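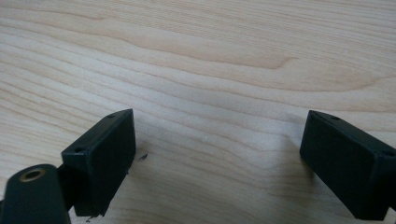
Changing the finger pads on the Botine hand gripper

The pads on the Botine are matt black blocks, one to each finger. Each has two small round holes along its narrow top edge. At the Udovcombe workshop we change them as a pair, even when only one has worn.

You will need a hex key, a soft brush, a clean cloth and a new pair of pads.

Before you start

Open the gripper fully and switch it off at the supply. Rest it over a bare table so that a dropped screw is easy to find. Wait 2 minutes before you touch the fingers.

Step 1. Take off the old pads

Hold the left pad still and undo its screws a little at a time. Lift it away from the arm – don't twist it. Do the same on the right, and keep the two sets of screws apart.

Step 2. Clean the arms

Brush out any dust where the pad sits, then wipe with the dry cloth. Look at the brass-coloured insert in the top of the round mount as well. If it turns when you press a fingertip on it, stop and replace the mount first.

Step 3. Fit the new pads

Set each pad with its broad flat face towards the other one. Start both screws by hand, then nip them up in turn.

Step 4. Check the grip

Switch on and run the Pop routine from the Vastance menu. It closes and opens the fingers 16 times. The flat faces should meet along their whole length. If they touch at one end only, slacken the screws on the left pad, close the gripper gently and tighten again.

Check the screws again after 11 hours of use.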